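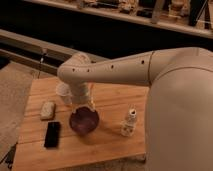 Fig. 1. Dark bowl, cup behind it, sponge-like block and phone to the left.

Datasets > Tabletop > Illano > README

Print this page | E-mail this page

# Illano tabletop items

Small everyday things on a wooden table. Bowl, cup, phone, that sort of thing. Writing this quick before the Castis upload closes, will tidy later.

2,179 clips in total. Release 5. Same table all the way through.

## What's on the table

Not everything is out at once. Layouts differ, so check the item list for a clip before you assume the bowl is there.

- bowl – dark, somewhere between maroon and purple. Labeled `bowl_dark`. Older notes say "plum bowl", same label
- cup – plastic, see-through-ish, whitish. `cup_clear`
- block – beige, rectangular. `sponge` in the labels, `eraser` in a handful of old ones, please treat as the same
- phone – black. `phone`. No face-up / face-down tag, too many arguments over it
- small orange thing – marker or crayon shape. `marker_orange`
- small black rectangle – `black_small`. Use this when you can't tell phone from remote. Don't guess

No food, no liquids, no knives in the list. Nothing heavier than the bowl.
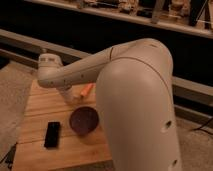 Fig. 2. Orange marker-shaped item, round dark dish, black phone-like item.

## Labels that trip people up

`bowl_dark` vs `dish_dark`. From some angles a round dark thing with a rim could be a shallow bowl, a dish or a lid. If the depth isn't clear use `dish_dark` and move on. We merge the two at export unless you pass `keep_dish`.

Orange item: label it by the shape, not by what you think it's for. Direction it points is in `angle_deg`, zero is along the boards. The lighter end counts as the tip, if you can see it.

Cup is the worst one. Pale cup in front of a pale background, easy to draw the outline too small. Zoom in. If less than half of it shows, set `occluded` to true and outline only the part you can see – do not finish the circle in your head.

Shadows are not part of the item. Had to redo 23 clips over this.

## Tasks

Each clip has one short instruction in plain English. The common ones:

- put the marker in the bowl
- move the cup behind the bowl
- slide the sponge away from the phone
- leave the phone where it is
- clear the table

"Clear the table" means all items off the wood, order dosen't matter.
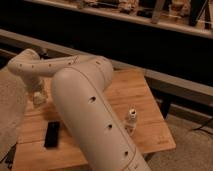
Single-item layouts are the easiest to start with if you're only testing a loader. Filter on `n_items = 1`. There is less to go wrong and the outlines are cleaner. After that go to the bowl layouts, then the full ones.

Instructions were written by hand, so the wording drifts. "Dish", "bowl", "the purple one" all turn up. Left them in on purpose. Spelling was only fixed where the meaning got lost.

## Files

`clips/` – one folder per clip
`labels/` – item outlines and names, json
`layouts.csv` – which items are out, one row per clip
`text.csv` – the instructions

The Viklow loader reads all of this as is. For anything else you'll want to join on `clip_id`, and watch out for leading zeros, spreadsheets eat them.

## Known problems

Wood color shifts a bit between clips, warmer in some. Don't use it to tell layouts apart.

20 clips have an instruction that mentions an item not in the layout. Listed in `bad_text.csv`. Drop them or keep them as negatives, up to you. 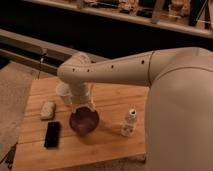
Outlines for the sponge block are looser than the rest. The corners got rounded off by the drawing tool in the November batch and I haven't gone back over them. Fine for finding it, not fine for measuring it.

Bowl rim: some people outlined the outer edge, some the inner. Outer is right. Fixes welcome, send the clip id and nothing fancy.

## Use

Free for research and teaching. Credit as "Illano tabletop items, Oyelaran Lab". Don't re-upload the clips without the README, the label notes get lost adn then we get the mail.

Contact | Copyright Oyelaran Lab | Back to top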